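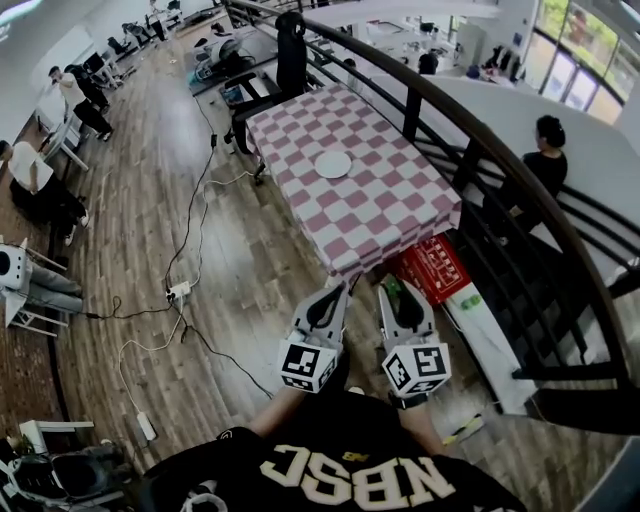
How long should a tablecloth hang down at the sides? Long enough to cover the table edge and a good bit more, but short enough that you don't drag it off with your knees when you sit.

16/05/2018

So I have been thinking about tablecloths all day, which is what happens when you let me loose with a tape measure. The one on the upstairs table is the pink and white check, and I like it so much more than I expected to! I ordered it from Plinard back in December, when everything was gray and I wanted something that looked like a picnic. It sat in its packet for months (my fault) and now it's finally out, hanging down over the sides the way a cloth should, with one round white plate on it.

I did try two plates first. Too fussy. One plate in the middle lets the check do the work, and white on pink and white is about as cheerful as a table gets without flowers. I keep wanting to add a napkin and then telling myself to leave it alone.

The Julen one, the plain green, was 200 long and it was a disaster on this table. It puddled at one end and looked like a bedsheet. I folded it under, I pinned it, I gave up. It can go on the big table at home, where there's room for it, or I'll cut it down and get napkins out of the end.

What I still want to fix is the floor. Those black and white cables are all over it, with the power strip right out in the middle, and I would love to have the whole tangle run along the wall. Sperling has those flat cable covers for 17 a piece, and I can't decide if that's a fair price or if I've lost my mind. The wood-look floor is so nice otherwise – brown with a bit of gray in it, very forgiving of crumbs. The red box down by the end of the table needs a home too, and so does the long white panel near the railing.

Washing: the label says 40 and I believe it. I once did a checked cloth at 90 and got pink and slightly less pink. Never again.

Tomorrow I'm going past Zinemberg for thread and maybe those little clip weights for the corners. And bread, we're out of bread.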